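Heike Wendt

Moved into the new flat in Lutetthorpe in May and it has taken me until now to sort out the noise. A thread on what I did, for anyone renting above somebody else.

12 replies 117 likes

The flat is on the second floor of a block with hard floors throughout. Edeltraud Danzer lives underneath. She came up in my second week, very polite, and said she could hear every chair.

First thing I did was go down and listen while a friend walked about upstairs. I'd recommend it. Footsteps were fine. Chairs being pulled out were awful, and so was anything dropped in the kitchen.

3 replies 41 likes

Felt pads on every chair leg. The stick-on ones came off within a month. The ones with a small nail have stayed put, but you need wooden legs for those. For metal legs I bought slip-on caps from Gisler on the high street, 11 pounds for the lot. 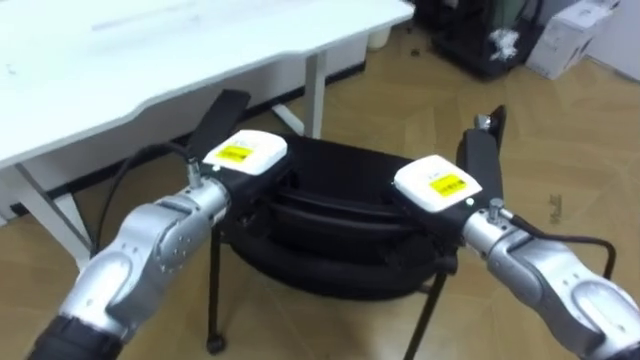 Rugs next. A rug on its own did very little. A rug with a thick underlay made a real difference, and the underlay cost more than the rug. Measure the room first and cut it slightly smaller than the rug so the edges lie flat.

Washing machine: I levelled the feet with a spanner and a spirit level. Took ten minutes. It had been rocking on one corner since the day it was delivered. I also stopped running it after nine at night.

5 replies 38 likes

Doors were the one I'd missed. The hall door shut with a bang whenever the kitchen window was open. A strip of foam in the door frame fixed it. Check that the door still latches before you do the whole length.

What didn't help: the rubber mat under the bookcase. I put it back in the cupboard.

I asked the letting agent before nailing or sticking anything. Got the answer by email and kept it.

Edeltraud says she hears the chairs now and then and the rest has gone. Her husband Beat says he never heard any of it.

Shelves are next, going up on Saturday morning after ten. I've put a note through their door with the times.

13 shares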